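4. Segmenting the demonstrations

The recordings arrive from the Mirum logger as one long stream per session, with two wrist trajectories, two jaw openings and the head view. The policy code expects short episodes with a start, an end and a label. This chapter describes the segmenter that sits between them, which was my part of the project. The clock alignment in chapter 3 is assumed to be correct.

4.1 First version

The first segmenter used jaw opening alone. A segment began when either jaw closed past a fixed threshold and ended when both had been open for 13 consecutive samples. This worked for rigid objects. It failed on the hat task, where the hat has to be picked up and set on the stand, and where felt and suede behave badly under a threshold: the jaws stop at a different opening depending on how many folds are caught between them. A grasp on a single layer of brim looks almost the same as a closed empty jaw.

The second fault was re-grasping. Operators take hold of the hat, shift their grip, and take hold again before lifting. The threshold version cut this into several pieces, most of them useless on their own.

4.2 Two-handed state

The current version keeps one state machine per hand (free, approaching, holding, releasing) and a third on top that reads both. The top machine closes a segment only when neither hand is holding and both wrists have moved away from the last contact point. A hand that is free but near the stand is kept inside the segment, as it may be about to steady it. In the hat task the two hands are often in different states, one with its jaws on the felt while the other is still open near the stand, and a single shared state could not represent this. 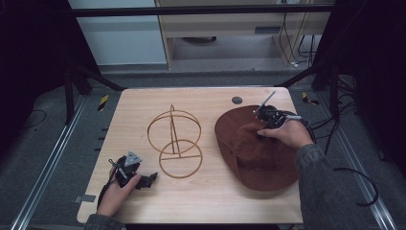

Pin-yu Tsai objected at the interim review that the top machine is doing the job of a planner, and that the distance rule will break as soon as someone rests a hand near the stand between attempts. The objection is fair. I tested it by replaying streams with the final retreat removed, and the segmenter then merged neighbouring attempts. A timeout of 50 samples with both jaws open and both wrists still now closes the segment regardless of distance. It is a patch — the value was tuned by hand on the Dulley set and has not been checked on the others.

4.3 Results

The Skesholm set was cut by hand into 402 segments, and these were used as the reference. A predicted boundary counts as correct if it falls within the tolerance defined in section 2.4. The threshold version produced far too many boundaries on the hat task and acceptable ones elsewhere. The two-handed version removed nearly all of the extra cuts caused by re-grasping. Its remaining errors are mostly late endings, where the wrist drifts slowly away from the stand after release.

Three sessions could not be processed at all. In each, the left wrist pose was lost for long enough that the hand machine fell back to free while the jaw signal still showed a grasp. The code now raises an error here instead of guessing.

4.4 Interface

The segmenter runs as a command line tool and writes an index file next to the raw stream. The stream itself is never changed. Lu reads the index directly, so a session can be cut again with new parameters without exporting it a second time. The parameters are stored in the header of the index — earlier versions left them out, and those files should be regenerated before training.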